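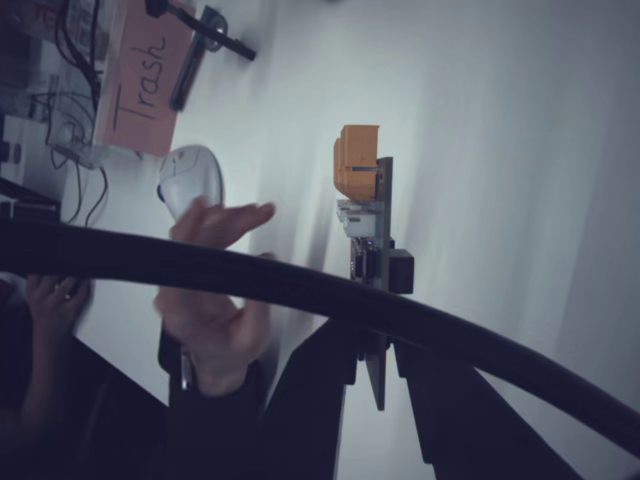 Guides > Home Office > Desk Tidy-Up

Part 2: Sorting and labeling your cords

Okay, so by now you've got everything unplugged and piled up somewhere you don't mind losing for an afternoon. I use the bed, which gives me a pretty good reason to finish before dinner.

Before you start – shut down the computer properly and switch off the power strip at the wall. Don't pull a cord out of a live strip by tugging on the wire. Grab the plug.

1. Pull out every cord you can name right away. Monitor, lamp, router, phone. Lay each one next to the thing it belongs to and leave it there.

2. Now look at what's left. Check both ends of each cord and the little print on any power brick. Write down the volts and amps on a scrap of paper and compare them with the label on your device.

CAUTION: A plug that fits is no proof you've got the right charger! I cooked a perfectly good desk speaker that way. If the volts don't match, don't try it.

3. Run your fingers slowly along each cord. You're feeling for cracks, flat spots, or bare wire near the plug. Anything damaged goes straight in the discard box, and please don't fix it with tape.

4. Make three boxes: Keep, Ask, and Trash. Big marker, colored paper, whatever you have. Ask is for cords that might belong to somebody else in the house (my Saarinen label maker was dead for most of June because its adapter ended up in the wrong box).

Note: "Trash" is just my word for the box. Old cords shouldn't go in the kitchen garbage. Our recycling center on Virthorpe Road takes them at the side door until 4 p.m., and a lot of electronics stores have a bin too.

5. Label the keepers at both ends, a couple of inches back from the plug. I fold a strip of masking tape over the cord like a little flag and write on it before I stick it down. Way easier than writing on something round.

6. Coil the spares loosely, about as wide as a saucer, and close them with a hook-and-loop strap. Skip the zip ties here. You'll only end up cutting them off, and it's very easy to nick the cord.

7. Put the spares away in one drawer. I allow myself 10, and if an eleventh turns up, something has to go.

My neighbor Ilari Seppälä winds his over-under, the way stage crews do, and they do lie flatter. I've tried it and I get knots – see how you go.

If you bought the Clultano under-desk tray, keep its 2 long screws handy for Part 3. The short ones are for the side clips, and they won't hold the tray up once it's full.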